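Drekska shelf arm, reviewed after 19 weeks in a shop

We run a small convenience shop, and in July we took on the Drekska arm from Miston to help with restocking. It came with the Mumitine software, which is plain to look at and easy to learn.

It copes well with tubes and bottles. Soft bags are slower, and 2 of our staff still do those by hand. Night shifts have changed the most. There is less bending and lifting, but someone has to check the facings every morning, and that person now needs to know how to clear a fault. We paid for 3 training sessions and could have used more. Hours were not cut, though the jobs people do in them are different - more till work, less time in the aisles.

The manual is poor and the support line shuts at 19:00. Worth having if your stock is mostly rigid packs.

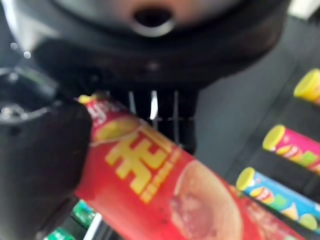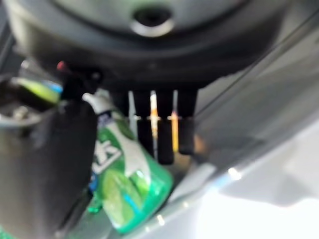

Crisps in a red tube (first picture) and a green bottle (second), both seen from the arm.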